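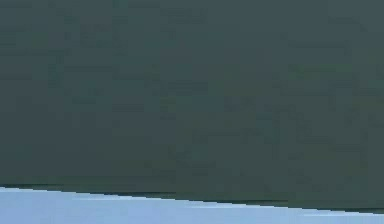 How can a robot learn to pick things up before it has ever touched anything?

It practices inside a computer first. A program builds a pretend robot and a pretend world for it to move in, and the pretend robot tries the same job again and again until it gets better at it.

11/23/23
By Sherif Benkirane

A practice world like that is called a simulation. If you have ever played a video game where you drive a car or fly a plane, you already know the idea! The car isn't real, but when you steer left it goes left, and when you hit a wall you stop.

I have been trying out a robot kit called Jondix, made for kids and grown-ups to use together. It comes in two halves. One half is a small robot arm that you put together yourself, with 217 parts in the box (keep a bowl handy for the tiny screws). The other half is a program called Wesano, and that is where the pretend arm lives. I spent most of October playing with Wesano before I had even finished building the real arm, and I had a wonderful time.

What does the arm do in there?

You give it a job. The first one is to pick up a block and set it down in a new spot. You don't steer the arm with a joystick. You choose a goal, press Start, and let it try. At first it is terrible! Mine pushed the block off the table, squeezed empty air, and once waved around in a circle for a whole minute. Every time it gets a bit closer to the goal, the program gives it points, and the arm slowly works out which moves earn the most.

My arm needed 1,358 tries before it could move the block well. Think how long that would take with a real arm - and how many times you would have to crawl under the table to get the block back. In Wesano you can speed up the clock, so I ate a sandwich and came back to a much smarter robot.

How does a pretend robot see?

It can use a pretend camera. The computer works out what a camera would see from that spot and draws the picture, one tiny square at a time. The squares are called pixels. You can look through the camera yourself while the arm works, and you can move it anywhere you like. Try it close up and then far away. A camera that is very close to something big sees a lot of that one thing and not much else, just like when you hold a book against your nose.

Is it hard to use?

The kit says ages ten and up, and that seems right to me. There are 15 jobs to try, and the first 6 are easy enough to do by yourself. Stacking is my favorite. After that you may want a grown-up nearby, mostly for the reading. The guidebook uses some long words and doesn't always stop to explain them. I had to look up "actuator," which means a part that makes something move, like a motor.

I also wish the program saved your work by itself. I lost a whole afternoon of practice that way, so press Save a lot!

Then you can send what the pretend arm learned over to the real one with a cable. My real arm missed the block the first time, because real blocks slip and real tables wobble. It took some more practice, and then up went the block.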